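NOTA DE PRENSA. Para difusión inmediata

Illik lleva la recogida de residuos de oficina a Prendness

17 de marzo de 2026. Illik, empresa de limpieza y gestión de residuos para oficinas pequeñas, abre delegación en Prendness. Arranque con 643 puestos de trabajo repartidos en nueve edificios. Contratos de un año, prorrogables.

Compartir 9 | Comentarios 6

El servicio incluye papeleras, bolsas y retirada a diario. También formación para el personal, en sesiones cortas y en horario laboral. La primera, en las oficinas de Manalo.
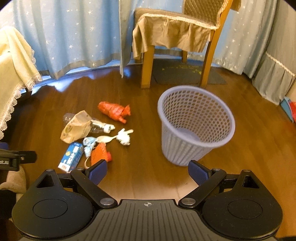
La tarifa no cambia respecto a la de Miltier, donde la empresa trabaja desde septiembre. Sin coste de alta para locales de menos de 200 metros cuadrados. El resto, presupuesto a medida en dos dias.

"Nos lo pedían los clientes de Miltier que tienen segunda sede aquí. Hemos tardado más de lo que queríamos, pero ya está el equipo completo", señala Keyvan Pakzad, director de operaciones de Illik.

Plantilla inicial de seis personas, todas con contrato indefinido. Se ampliará despues del verano si hay demanda. Solicitudes de alta y visitas previas en la la oficina de Prendness, de lunes a viernes por la mañana.

Contacto de prensa: departamento de comunicación de Illik.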